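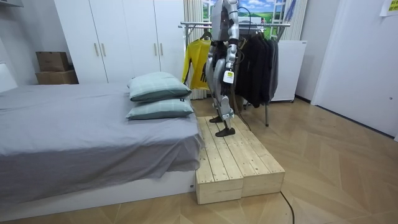 Pine platform at the foot of the bed, two sections side by side

Stustlow Home Forum > Small Spaces > Moving into 361 sq ft, what did you get rid of?

idalina_s
We move in February from a two bedroom to a studio in Grolwood. The new place is 361 square feet and the rent is lower by $240 a month, so the decision is made. I have most of the furniture sorted. What I can't figure out is clothes and bedding. There is one closet and it's 30 inches wide. Did you store the off-season stuff or get rid of it?

ParveenA
Get rid of it. I paid for a storage unit for three years and when I added it up it came to $2489. Everything in there was worth maybe a quarter of that. Two winter coats, a sleeping bag, some quilts my sister didn't want.

b_erturk
Disagree with Parveen. Depends where you live. If you get real winters you need the coats, and buying new ones every time costs more than a bin under the bed. Storage units are a waste, agreed on that part.

ParveenA
I didn't say throw out your only coat. I said I had two.

adanech_t
We went open rack for the everyday things and kept the closet for bedding. It works if you are strict. My limit is one rack, and if something new goes on then something old comes off. Dust is the main problem - I wash things I haven't even worn. 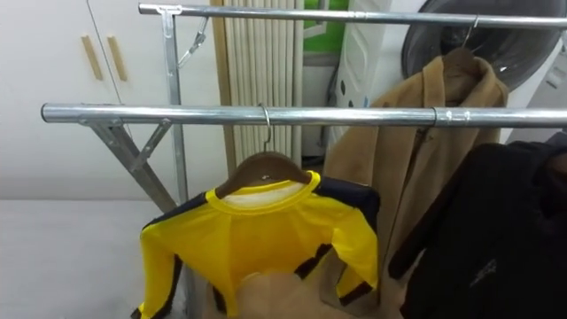

Chrome rack, front and rear bars

b_erturk
Do the two bars give you enough room between them? I had a Memley with a single bar and it leaned as soon as I put jeans on it.

adanech_t
Enough for shirts. I keep the wool coat on mine too, on the rear bar.

raquel.b
I'd skip racks in a studio. You see it from the bed, the stove and the front door. I had one for a year and it always looked like laundry day. Bought a used wardrobe for less than a new rack and some bins.

adanech_t
A wardrobe wouldn't make the turn on our stairs. Measure first.

idalina_s
Thanks all. Stairs are narrow here too, so probably a rack. Parveen, did you sell the quilts or donate them?

ParveenA
Donated. The shop on Poduval takes bedding if it's washed, mornings only. Call before you carry it over.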